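Print | E-mail

Compressed Air Lines: Frequently Asked Questions

Last updated 04/10/2023

What pressure should the Garnitz regulator be set to?
Set it to the lowest pressure at which the most demanding tool on the line still runs to its rating. Read the gauge with the tool running. A static reading is always higher and tells you little about pressure drop.

How often do I drain the receiver tank?
Drain it at the end of each working day. If an automatic drain is fitted, open the manual valve once a week anyway and check that the automatic one is passing water. Oily water goes to the separator and must not be emptied into a floor drain.

My filter bowl fills up again within hours. Is the filter faulty?
Usually it is not. Rapid filling means the air is reaching the filter warm and dropping its water there. Check the aftercooler fins for dust and confirm that the fan turns freely. If both are fine, check the dryer.

Can I mix Dralletti and Jernside couplers?
No. The plugs will enter the sockets, but the locking balls do not seat fully and the joint can release under load. Pick one profile for the whole line and tag any adapter you have to keep.

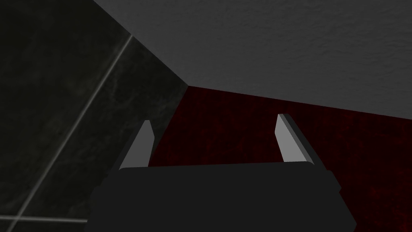 Couplers already in service should be inspected every 3 months. Replace any socket whose sleeve does not spring back on its own. Do not oil the sleeve to free it.

How do I find a leak?
Shut down all tools, close the isolating valves at the drops, and bring the system up to pressure. Stop the compressor and log the gauge for 10 minutes. If it falls, brush soap solution on the joints, beginning at the compressor and working outward. Most leaks are at hose ends and threaded unions.

Which hose do I order for the Campbell reel?
Part 391, in the standard length. Longer hose does not wind evenly on that drum.

Does the main line need a slope?
Yes. Run it downhill in the direction of flow, with a drain leg at the low point. Take each drop from the top of the main so that water is not carried to the tool.

Print this page | E-mail this page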